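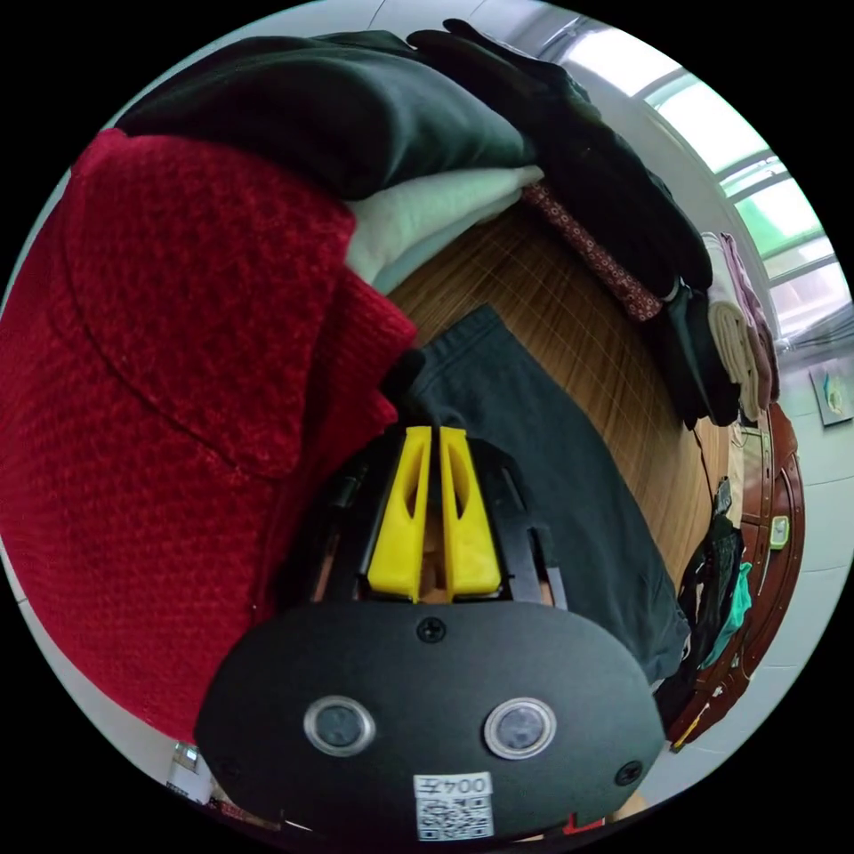
I bought the Ploder Starter Ledger in March, the week I decided my alterations sideline deserved to be called a business. It is a cash flow planner for people opening a small firm: a fat workbook, a set of spreadsheets and a phone line you can ring until 6 p.m. I have now lived with it long enough to hold a grudge or two.

The workbook wants an opening balance on page one. I wrote 3000, in pencil. By page nine it had walked me through insurance, bank charges and a deposit on premises, and I was left with 2573 and had yet to sell a thing. A cheaper planner would have let me stay happy for another month.
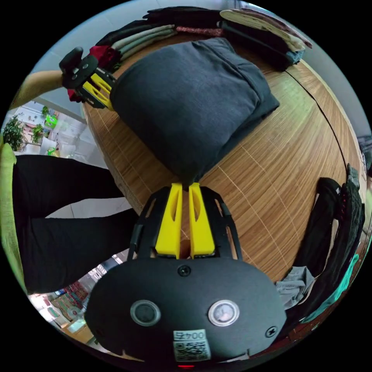
A dark gray garment, folded on the table.

The forecasting sheets are the best part. You type in what you expect to earn, then what you expect to be paid and when, and the gap between the two turns an unpleasant orange. Mine was orange through to fall. I moved my payment terms to 28 days and it went merely yellow, and I felt like a financier.

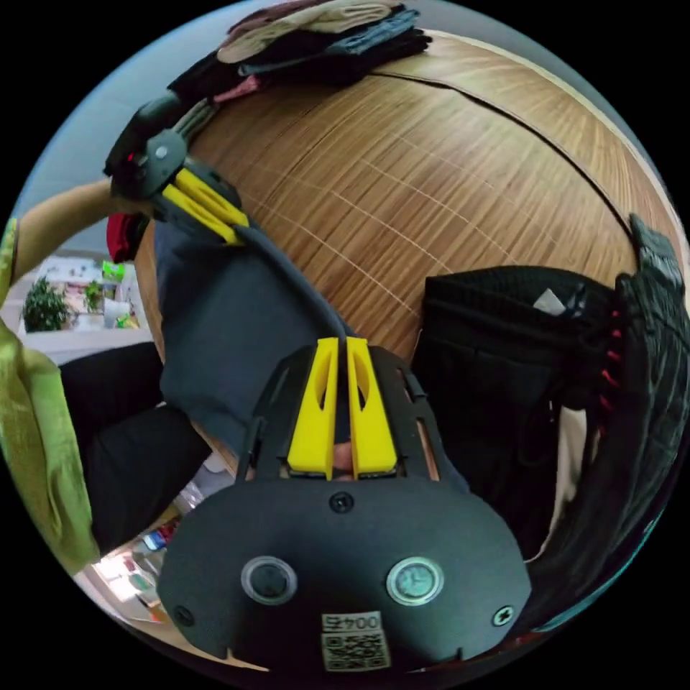

WHAT COULD BE BETTER

The tax section assumes you already know what you're doing, in which case you would hardly have bought a workbook. The loan calculator is buried in tab 2 under the name "Horizons." And the phone line plays pan pipes. When I got through, Ada Palumbo was patient and clear about depreciation, which I had been spelling wrong as well as calculating wrong.

I also tried the Temel planner, which is prettier and forgives everything. It let me enter negative rent.

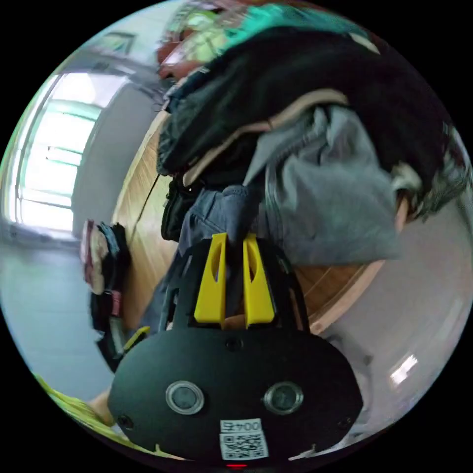

Abelardo Rivadeneyra writes: I'd put in a word for Temel if you have a partner in the business. Two people can edit it at once, and with Ploder we kept emailing the file back and forth until there were four versions of June. Agree on the pan pipes.

Fair point on sharing. I work alone, so the only person overwriting my June is me. Four stars, and I'd take the spreadsheets without the workbook if Ploder sold them that way.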